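Last updated: 28 July 2019

What I went to see in Zeltberg

I am a translator, and I know about machines only what I had to learn for the manuals I translate. In those manuals the robot always "performs the operation". It never waits and it never thinks. So when the Kolelcombe workshop in Zeltberg had its open day this summer, I took the train to see one perform an operation with my own eyes. The ticket cost me more than the lunch I had planned, and I skipped the lunch.

There were 270 visitors in the building, so they told us at the door, and we went through the rooms in small groups. The first rooms were for posters. I read all the posters, because I am the kind of person who reads them, and I found two errors of spelling in the one about safety. The last room was for the robot. It had two white arms over a long table, and on the table were the things of a small kitchen: a toaster oven, plates in a rack, mugs hanging on their little tree.
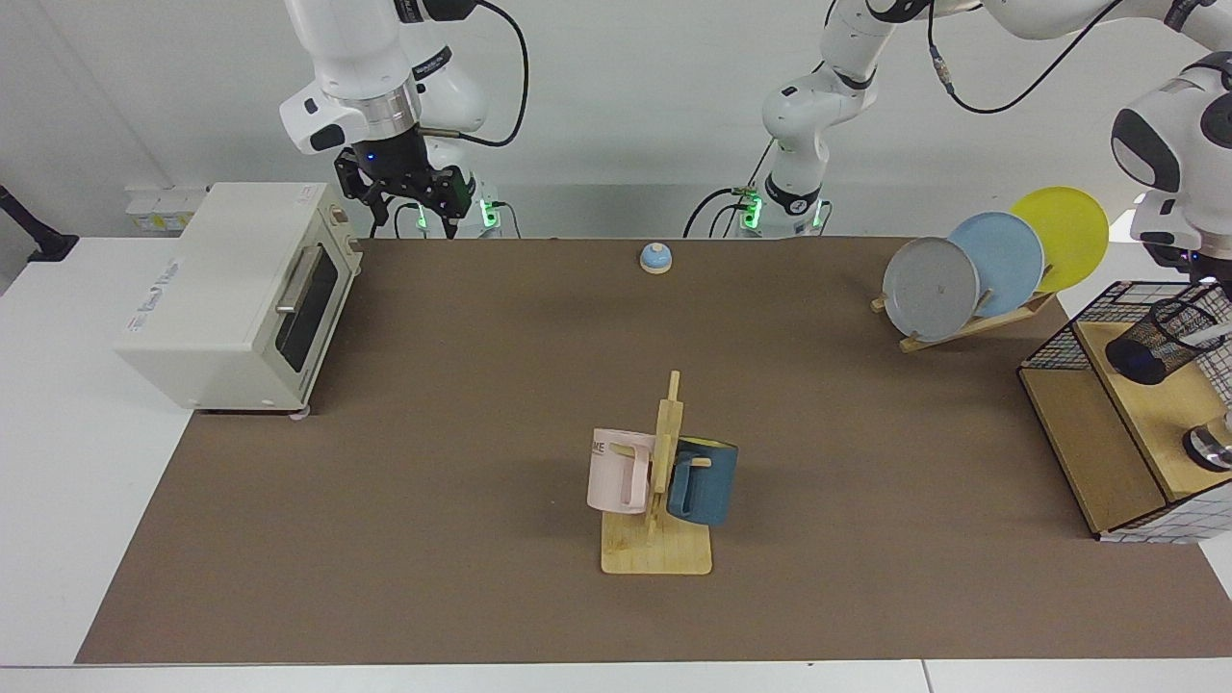
My first feeling was disappointment, I must admit. I had expected a factory. In November I had translated a brochure of 50 pages about a welding line, full of sparks and big numbers, and I suppose I had carried this picture with me all the way to Zeltberg. A man beside me said loudly that his daughter could put away plates when she was four. People laughed, and I laughed too.

But I stayed when my group went on, and I would like to argue that the small kitchen is the more honest demonstration. A factory is arranged for the machine. Every part comes to the same place and lies on the same side. A kitchen is arranged for us, and in fact it is hardly arranged at all. A mug has a handle, and the handle points wherever the last person left it. A pen is thin and it rolls. I do these things without looking while I talk on the phone, and for this reason I had never thought of them as things one has to know how to do.
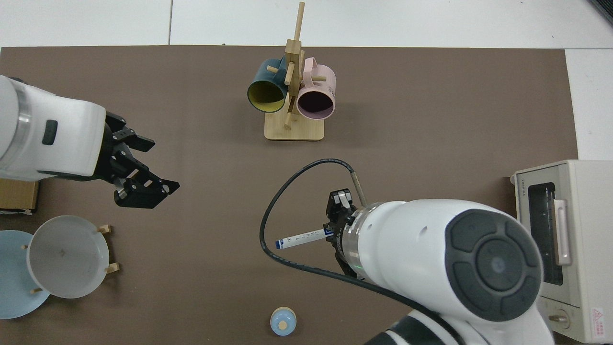
A marker with a blue cap in one gripper. The other gripper is free.

When I looked at the fingers of the gripper, there were two of them. I have ten and I still drop pens. For some minutes I tried with my own pen, using only the thumb and one finger and keeping the wrist stiff, and I recommend this to everyone who likes to make jokes at open days. It is not easy to be patient with a thing that is slow, but it is easier after you have tried it yourself.

Now I come to my complaint. The organizers spoke too much about the future. The talk before the demonstration had the title "Clirndale", which is the name of their project, and in it we heard about hospitals, old people, space and the price of labor. About the table we heard two sentences. I think this is the wrong order. If you promise a nurse and then show a mug, the mug looks poor. If you show me the mug first, and explain to me why the mug is hard, I will go home with respect, and perhaps I will believe you later about the nurse.

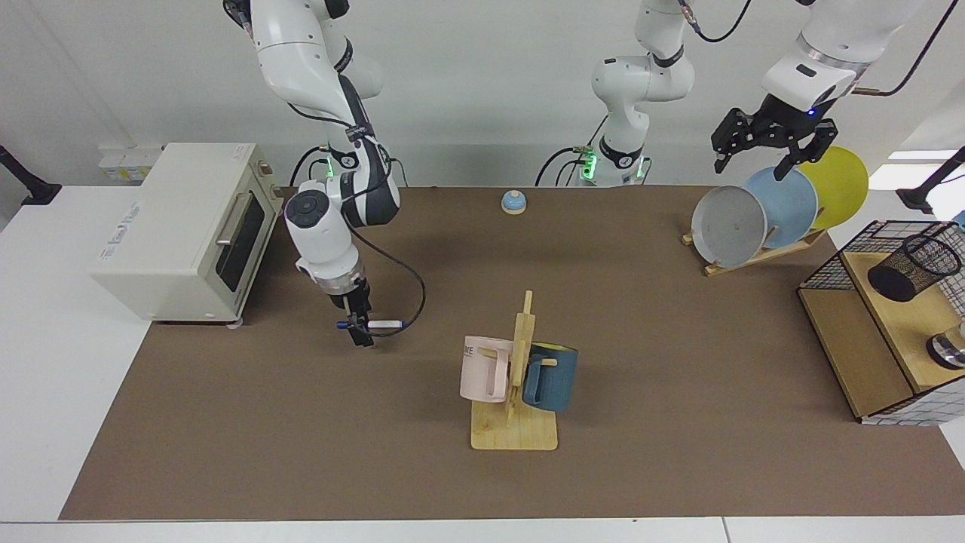
Grímsdóttir Review, no. 169, p. 14

A neighbor asked me afterwards if I was afraid for my work, as translators are always asked this now. I answered that I am a little afraid of the computer on my desk and not at all of the two arms. I could stand near them and see what they had in their fingers. With the programs that translate I see nothing – a sentence goes in, a sentence comes out, and it is only the customer who finds out if it is wrong. I would like all machines to be shown to us as these were, on a table, in ordinary light, with ordinary plates.

So my request to the people who plan such days is a modest one. Keep the kitchen. Make the talk shorter, and put some chairs in the last room, for the visitors who want to look longer than their group does.

1,272 shares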